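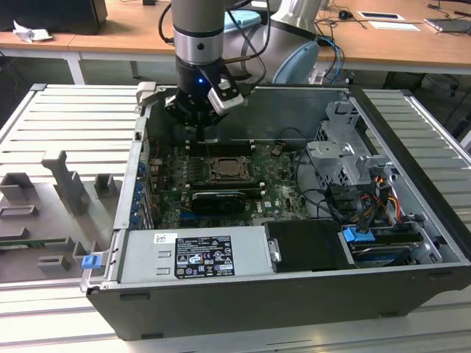 Speaker notes, Skostthorpe district meeting of lodges and service clubs, 2025-06-19
Talk: Keeping a hall and a membership going
Speaker: Laurinda Mendes

Slide 1. Welcome
Thank Kwok-wai Su for the introduction. Say that I joined the Gidey Lodge as a guest of my uncle and stayed. Ask for questions at the end, except on dues, which people can interrupt on.

Slide 2. Where we were
The Gidey Lodge had 362 members on the roll at its highest. When I became secretary, 30 of them came to regular meetings. The roll still looked healthy on paper, as we had never removed anyone who stopped paying. Afonso Coelho wrote to every name on it. Many letters came back unopened. Pause here and let people think about their own roll.

Slide 3. The building
Two floors, lodge room upstairs, dining room and kitchen downstairs. No elevator. Older brothers and sisters stopped coming for that reason and were too polite to say so. We moved our ordinary meetings to the dining room and kept the upstairs room for installations and degree work. This took two votes. The first one failed.

Slide 4. Open evening
We held it in November. Doors open from six to nine, no ceremony, regalia laid out on the side tables with cards explaining each piece. Deolinda Gouveia wrote the cards. Keep the wording short if you try this. People read the first line and then want to talk to somebody.

The questions we got most:
Do you have to be religious?
What does it cost?
Can my wife come?
What happens upstairs?

We answered the first three in full. On the last one we said the ritual is private and the room is not, and took them up to see it.

Slide 5. Money
Hall rentals brought in $1,702 in the first year and the dining room roof cost $3,000. Say plainly that rentals did not cover it. The rest came out of the reserve. Raquel Brandão has the full accounts if anyone wants to see them at the break.

Slide 6. What I would change
Start the letter to lapsed members earlier in the year.
Give new members a job in the first month. Serving supper counts.
Shorter minutes. Ours ran to nine pages.
Ask the neighbors in before sending out flyers.

(If running late, skip to slide 8.)

Slide 7. Working with other clubs
We share the kitchen with the Lodosik Society. Written agreement, one page, covers cleaning, keys and who buys the coffee. Copies on the back table.

Slide 8. Questions
Repeat each question into the microphone. Supper is at seven.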